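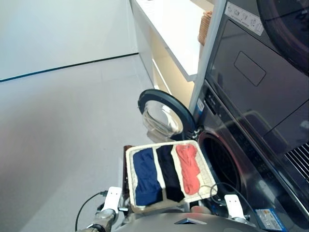
Laundry task: how many demos before you stop?

kerttu_m
Wednesday, April 5, 2023
We're at 260 demos of basket-to-washer and the policy still treats the door rim as a suggestion. Boss at Clatus wants 3000 by summer. Is that sane, or did someone just like the zeros?

drumroll
Depends what's in them. Same three shirts every time? Then you have one demo and a lot of copies.

kerttu_m
Clothes get swapped every session. Basket start pose moves too. The washer, being a washer, stays put.

haque_fan
I'd go for 3000. More data has never hurt me.

drumroll
It hurt me. We had 1805 at Daltthorpe, threw out everything where the operator paused mid-grasp to think about lunch, and the smaller set trained better. The robot had learned the pause beautifully.

haque_fan
One task, one lab. Could've been your seed.

drumroll
Three seeds. But sure.

Vilho Kettunen
Do you record failures? We kept 300 recoveries in the Sunville set – sleeve caught on the rim, basket bumped, and so on – and those did more for us than any tidy run. Tag them separately or you'll be sorry in December.

kerttu_m
We've been deleting those. All of them. Since the start.

Vilho Kettunen
Ah.

haque_fan
So, more data then.

kerttu_m
Different data. Going to check whether the backup drive still has the bad ones. Does anyone trim the idle bits at the front, or leave them in?

drumroll
Trim. See lunch, previous.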